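Firken lined fleece jacket in royal blue: my review after a winter and a bit

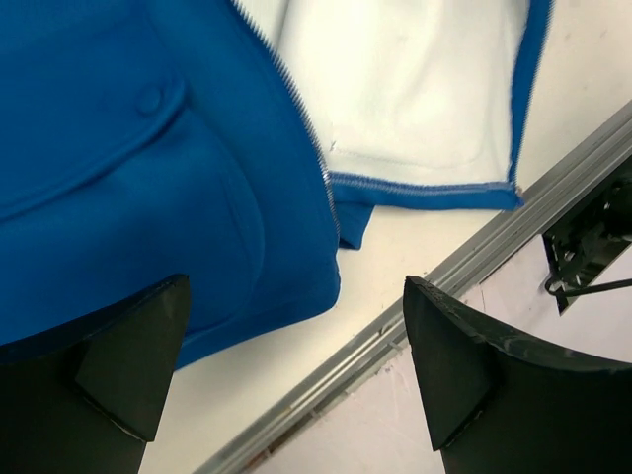
My Firken, unzipped to show the white lining.

I bought this one in the sale at Talia for £41 (down from 50, so hardly a steal, but I'll take it) and I've worn it nearly every day since. Dog walks, the allotment, the school run, one very silly camping trip in July when it got down to 2 degrees overnight!

First thing: the colour. It's BLUE. Proper royal blue, and my friend Recep Güler says he can spot me from the far end of the car park. I love it, but if you want something quiet, look elsewhere.

The lining is the best bit. It's a white fleece, really plush, and it feels lovely over a T-shirt. White is a daft colour for a gardener though, and the cuffs needed a good scrub by the second week. There's a tiny loose white thread on mine near the bottom of the lining too. I keep meaning to snip it.

Pockets are a decent shape, with a rounded flap and a little blue button in the same colour as the jacket. Fiddly with gloves on, mind. They hold my phone and a fistful of dog biscuits, no bother.

The zip is a long silvery grey one and runs much more smoothly than the one on my old Raptis, which used to eat its own fabric every Friday without fail.

Sizing is generous. I'm usually a medium, went for a medium and can get a thick jumper underneath. Washes fine at 30, dries overnight on the airer.

Four stars from me. I'd buy it again, in green if they ever make one.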